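From: Yến Hầu
To: Clusstead low-sodium list
Date: Tue 11 June
Subject: Re: [lowsodium] New to 2000 mg, how do you all keep track?

On the first week after diagnosis, a list member in Musetness wrote:

> Hello everyone. I joined last week after my ENT told me I have Meniere's in
> the left ear and put me on a limit of 2000 mg of sodium a day. He gave me one
> sheet of paper and that was pretty much it. I have two questions.
>
> First, do you write down every single thing? I tried for three days and by
> supper I was too tired to look anything up. I have been guessing at the
> evening meal and I am pretty sure I am guessing low.
>
> Second, what do you do about eating out? My sister's birthday is in August
> and she has picked a place already. I don't want to be the one asking the
> waiter for a chemistry report. I also don't want to be spinning in the back
> seat on the way home.
>
> I have had three attacks since the spring. The longest went most of an
> afternoon. In between I have the fullness in the ear and the roaring, which
> is worse at night. I start a water pill on Monday.
>
> Thanks for any help. I have been reading the archives but there is a lot.

Welcome to the list. I have been on the same limit for 6 years, right ear only. I'll take your questions in order and add a couple of things I wish I had asked sooner. I'm a patient and not a nurse, so check anything that touches the water pill with your doctor or your pharmacist. Potassium especially. Some salt substitutes are potassium chloride, and whether you can have those depends on which pill you are on and on your kidneys. Ask before you buy any.

On keeping track: yes, I wrote down everything at first, but only for 2 weeks. After that I had a list of the 30 or so things I really eat, with a number next to each one, and I quit looking things up. The list is taped inside a cabinet door. When I buy something new I read the label in the store and add a line.

What helped with the tired-by-supper problem was doing supper first. In the morning I decide what supper will be and write that number down before I have eaten anything. I try to keep it at 900 or under. Whatever is left is for breakfast, lunch and a snack. It feels backward for a few days. The reason I do it this way is that supper is my biggest meal and the one with the most ingredients, and in the morning I can still add.

The big numbers for me were never where I expected. I had thrown out the salt shaker right away and was proud of that, and meanwhile I was eating a lot of salt in things that don't taste salty. Cottage cheese was one. Canned beans was another (draining and rinsing them helps some, no-salt-added is better). And bread. I used to have toast in the morning, a sandwich at noon and a roll with supper, and on some days the bread came to more than all the rest together. Check the serving size too. Some labels count one slice and some count two, and I read mine wrong for a good long while.
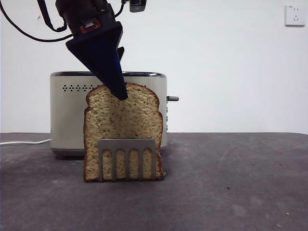
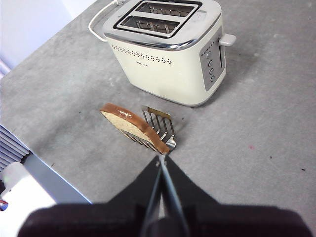

Sliced bread and a two-slot toaster.

I still eat bread every day, I just know what it costs me. Thinner slices, one instead of two, unsalted butter or plain peanut butter with nothing added. There is a bakery on Hunt Street that makes a no-salt loaf on Thursdays if you call ahead. You are close enough to get there. It goes stale fast, so slice it and freeze it the same day. To me it tasted flat for a month and after that I stopped noticing.

For the diary itself I use a plain notebook. Several people on this list use Clovaritz, the phone app, and like it. I tried it and found that too many entries had been typed in by other users and didn't match the package in my hand. If you use it, put in your own foods from the label. It does have a place to record symptoms by the hour, and my notebook does not.

Whichever you pick, write the ear symptoms down on the same page as the food. I put fullness, roaring, hearing and dizziness, each one from zero to ten, once at bedtime. Also how much I slept and whether the weather was changing. I did this before my second visit and the doctor read through it, which is more than happened with me trying to remember. For me a single salty meal doesn't always do anything. A very low day followed by a very high day is worse than a steady week a little over the limit. Others here will say something different. It varies a lot from one person to the next.

On eating out: call the restaurant between lunch and supper, a few days ahead, when they have time to talk. Don't say low sodium, a lot of kitchens hear that as "a little less." Say you can't have added salt for a medical reason and ask what they can cook plain. Usually it is fish or chicken done on a clean pan with oil, a baked potato and a salad with oil and lemon. Ask whether the meat is brined or marinated before it gets to them. If it is, pick something else. Then on the night you don't have to discuss it at the table at all. Eat light on salt earlier that day, but don't skip meals, and drink your water as usual.

For the ride home, sit in front. I keep a bag in the car with a bottle of water, a couple of plastic bags, my medicine and a dark pair of glasses. I have used it twice. Tell your sister ahead of time what an attack looks like and that what you want is to lie still on your side and not be asked questions.

Other things worth bringing up at your next appointment:

- a hearing test now, so there is something to compare with later
- what to take when an attack starts, and how soon
- whether you should drive, and how long to wait after an attack
- whether vestibular therapy makes sense between attacks
- caffeine and alcohol, where I was told to cut down and a friend was told not to bother

For the noise at night I run a fan. Total quiet is the worst for it.

The archives are hard to search, I agree. Try "label" and "restaurant" in the subject line and skip anything about the 2000 mg vs. 1500 mg argument. Stay with what your doctor gave you until you see him again.

Write back after a week or two on the pill and let us know how it's going.

Yến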